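Teaching the machine to clear a table: a talk with Yara Fakhoury

Jul 12, 2022
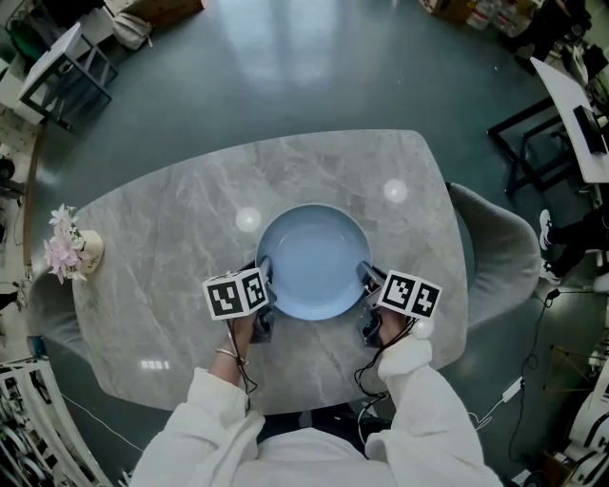
From waitress to demonstrator

Yara Fakhoury carried plates for a living before she was asked to show a machine how to do it. She spent six years on the floor at Cellier, a catering company that runs staff dining rooms for office buildings, and for the past stretch she has worked in its training room, two grippers in her hands, picking up plates and putting them down again.

"People think I program something," she says. "I don't. I pick up the plate the way I'd want it picked up, and that gets recorded. Then I do it again."

The system Cellier is preparing is called Jundine. It is meant to clear and set tables in the quieter hours, between the breakfast and lunch services and again after two o'clock. The robot's hands are built on the same pattern as the grippers Fakhoury holds, and the printed cubes on top of those let the software work out where each one is and which way it is turned. What she does at the table becomes the material the robot learns from.

I asked her what a normal day looks like. She starts at eight, checks the cables and the grip on both hands, and looks at the list left for her the evening before. The list might say plates, centre of the table, both hands. It might say bowls with a spoon left in. She works in blocks and takes a break after each.

"A plate is harder than you'd think with these," she says. "With your fingers you feel it start to slip. With the grippers you're going by eye and by a bit of a tug in the wrist. The first week I was squeezing everything to death."

What counts as a good one

A recording of one task is called a take. The target is 600 usable takes for each item of tableware before the robot is tried on it. When we spoke, the round plates stood at 455. Takes get thrown out if a cube is hidden from the camera for too long, if the plate is dragged, or if the person doing it hesitates partway.

Jihad Kanaan goes through the takes. He was a shift supervisor in the dining rooms and moved over when the project began. He sat in on part of the interview and was frank about the hesitations.

"We lost a lot in the beginning because everyone was being careful," he says. "You'd see the hands come in, stop, think about it, go again. The robot learns the stop too. I had to tell people to do it like they were at work and there was a table waiting."

He and Fakhoury disagree on how fast that should be. He wants the pace of a normal service. She says the grippers aren't made for it and that her forearms pay for it by the afternoon. They have settled on something slower, with two people trading off through the day, and Kanaan has stopped asking for a third block before lunch.

The technical side comes from Vigfúsdóttir, the engineering firm Cellier hired to set up the room and train the models. Its staff are on site most days. Fakhoury gets along with them but says it took a while before anyone asked her opinion about the work itself.

"They had us lifting plates from the left and right edges, straight up, every time. Nobody clears like that in a dining room. You tip it a little so the fork stays on. I said so, and they went away and talked about it, and then the list changed."

The plates are still being lifted with both hands when they are empty. Tipping was added for plates with cutlery, as its own task with its own count.

The people on the floor

The harder part of our conversation was about her old colleagues. Cellier told staff last December that Jundine was coming. The letter said there would be no layoffs in the first two years and that hours would be "reviewed by site." Fakhoury still has her copy.

"No layoffs is one thing," she says. "But most of the girls are on part-time hours. If the quiet shift goes, that's someone's rent, even if they've still got a job on paper."

Has anyone said anything to her about it? She takes a moment with that one.

"One person did. She asked me if I felt bad. I said sometimes. I also said my knees don't hurt anymore, and I'm home for supper. Both of those are true."

Kanaan's view is that the quiet shifts were already going. The company had trouble filling them, and at two of its sites the supervisors had been clearing tables themselves. He would like the freed-up hours moved to the lunch rush, where he says there have never been enough hands. He has put that in writing to management and is waiting for an answer.

Neither of them knows yet who will mind the robot when it is out in a dining room. Somebody will need to empty its cart, wipe it down and free it when it gets stuck behind a chair. Fakhoury thinks that should be a proper position with its own pay rate, offered first to those who lose a quiet shift. Kanaan agrees, though he expects it will be folded into the regular server's duties unless staff push for it.

Learning at the table

I asked Fakhoury whether her own way of working had changed. She says she notices her hands more. At home she caught herself setting down a dinner plate with both hands, square on, and waiting a second before letting go.

There are things she hopes the machine won't be asked to do. She would leave stacked glassware to people, and any table where someone is still sitting. "You look at the person first. Are they finished, are they on the phone, do they want to be left alone. There's no take for that."

The first trial is planned for Gasier, a small dining room on the ground floor of an office building, chosen for its wide aisles. It will run for 3 weeks, with empty tables only and a server present the whole time. Fakhoury has asked to be that server for at least part of it. She worked at Gasier in her second year and knows which tables wobble.

Before that there are the rest of the plates to get through, then side plates, then bowls. The bowls worry her a little. They are deeper and the tips of the grippers tend to slide on the curve, so she and Kanaan have been trying a lower grip near the base.

"I'll get it," she says. "It took me a month to carry three plates on one arm, too."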